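Prerlow adds two summer scents and a smaller bottle

2022-07-07

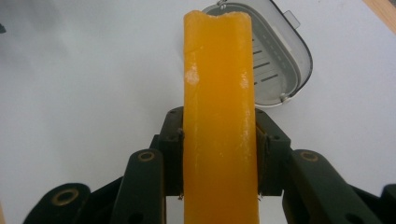
Pacita Umali would have liked the new pair to last longer on skin, but thinks the citrus one is the best thing Prerlow has put out. She tried both at the Tindden shop last week and wrote on its customer page that the opening was sharp and a little bitter, closer to peel than to juice.

The perfume house has released the two scents, Kan and Rernon, as additions to its warm-weather line. Both are eau de toilette strength and both were composed by Yi-chun Peng, who also made the house's fig scent.

Kan is the citrus. It opens with bitter orange and mandarin leaf, moves to neroli and a small amount of ginger, and dries down to white musk and vetiver. Rernon is greener and quieter, with tomato leaf, basil and wet stone over a cedar base. Peng said she had worked on Rernon first and set it aside twice before the basil was right.

On a test strip Kan fades after the first hour to a soft musk. Rernon changes less and can last up to 6 hours on fabric. Neither is sweet, and buyers who know the line for its vanilla scents may want to try them before ordering.

The 50 ml bottle costs 152 euros. Prerlow has also brought in an 18 ml travel spray, which until June was sold only as part of a gift set. The spray comes in the same square glass with a plain black cap, and can be refilled from the larger bottle with a funnel sold separately.

The first batch of Rernon is limited to 2305 bottles, all numbered on the base. Volker Hamann, who runs sales for the house, said a second batch would follow in the autumn if the same basil oil could be bought again. Kan is a permanent addition.

Samples of both are on the counter at Tindden and can be ordered by post, two to a customer. The older grapefruit cologne is being dropped from the line, and remaining bottles will be sold at the current price until they run out.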